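Purkaren Countertop Dishwasher: Progress Report to the Degefa Household Fund
Prepared by Elsa Hovland, product lead, Trudik 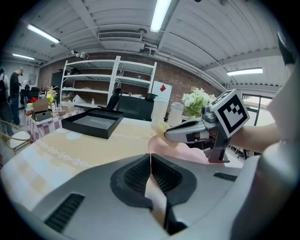 Progress Report No. 6 | Page 1

May 1, 2019

Dear Carla,

Thank you again for the patience you and the fund showed us over the winter. I know the last report was thin and came in later than it should have, and I promised you a fuller one this time, so please pour yourself some coffee, because I have a good deal to tell you and most of it is happy news.

You will remember that the Purkaren is meant for people who have a small kitchen, or who rent and can't plumb anything in. It sits on the counter, it fills from a jug or from a hose on the tap, and it washes 6 place settings. When we last wrote, the machine washed well but dried badly, and it was louder than any of us would want next to the breakfast table. Those two complaints have taken up nearly all of our time since then.

Drying

Ivar Sæther rebuilt the air path from the beginning. The old fan pushed warm air in at the top, where it mostly met more warm air and went straight back out. He moved the inlet down beside the lower rack and gave the door a small catch that lets it open a little way when the wash is over. Plates and glasses now come out dry enough to put away. Plastic tubs still hold a puddle in the rim, as they do in my big machine at home, and I think we should simply say so in the booklet and suggest that people tip them. Ivar would like one more try at it before we give up, and I have told him he may have until the end of June.

Noise

This one has been slower, I'm sorry to say. The wash pump is much better on its new rubber feet, and you can hold a conversation over it now. The drain pump is another story. It runs for less than a minute, but it growls, and when the hose is pushed hard against the back wall the whole cabinet hums along with it. Märta Aasen has been trying a softer hose clip and a different bend in the outlet, and the bend seems to be the part that matters. We have asked our supplier in Lusadgate for a second sample of the pump housing with thicker walls. It hasn't come yet.

Home trials

We placed machines in 8 homes, as agreed in the plan, and 7 of those households are still using theirs every day. The eighth family moved and kindly sent the machine back, clean and with a long letter, which was more than we could have asked for. Their letter told us that the salt cap was too stiff for a grandmother with sore hands. Two other homes said the same thing once we thought to ask, so the cap is being redrawn with deeper grips and a coarser thread.

People like the short program best by far. It takes 30 minutes and they run it after nearly every meal. Hardly anyone touches the delicate setting, and several people took it for the rinse setting, whose symbol is admittedly very close to it. We are going to put plain words beside the buttons, which Märta has been telling me to do since the first drawing. The cutlery basket also has its critics. Long knives poke up and catch the spray arm, so we have lowered the floor of the basket, and there is a flat tray in the works for serving spoons and the like.

One household lives with very hard water and had white film on everything within days. The softener setting had been left at the lowest mark, which was our doing, as the first booklet never mentioned changing it. A test strip will be packed with the salt funnel from now on.

Money and people

Spending is within what you approved. Tooling for the door cost more than we planned and the racks cost less, and the two very nearly cancel out. Njål Lindqvist has the full figures and will send them under separate cover, along with the invoices you asked for. He has also taken over the spare parts list from me, to everyone's relief.

What comes next

The redrawn salt cap and the new button labels go into the next set of machines. We would like to finish the noise work before we book the safety testing, and I would rather ask you now for a little room on that date than surprise you with it later. If the pump housing arrives soon, we can keep to the plan as written. If it doesn't, I'll write to you straight away and we can talk about using the present housing with Märta's hose bend, which may be good enough by itself.

You asked last time whether the door could be hinged on the side for narrow counters. Ivar has made a sketch and I'll bring it with me when I visit in June. It would mean a new seal and a new frame, so please think of it as something for a later model.

With warm thanks to you and everyone at the fund,

Elsa Hovland
Trudik

Copies: Njål Lindqvist, Ivar Sæther, Märta Aasen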